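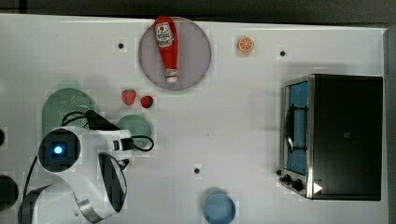 Toy ketchup on a plate, with strawberries and an orange slice nearby.

522 shares | 8 comments

I read all of Vutwood in two sittings, which was a mistake, and I'd do it again tomorrow. If you haven't picked it up, it's the black-and-white comic from Jundcombe, set in a logging town where the trees have started voting (go with it). The first trade collects eight issues and I missed my bus stop somewhere in the fourth.

What got me was the lettering! Every tree has its own crooked little font, and by the courtroom chapter I could tell who was talking before I'd found the balloon.

I'm less sold on Kotonov, the spin-off. The art's gorgeous, sure, all that gray snow, but the detective plot stalls for a good long stretch and the Marino flashbacks are hard to follow unless you've got the main book open next to you. I did.

Still, my shop says a second printing is coming in September, and I've already put my name down for two copies, one to lend out and one that never leaves the house.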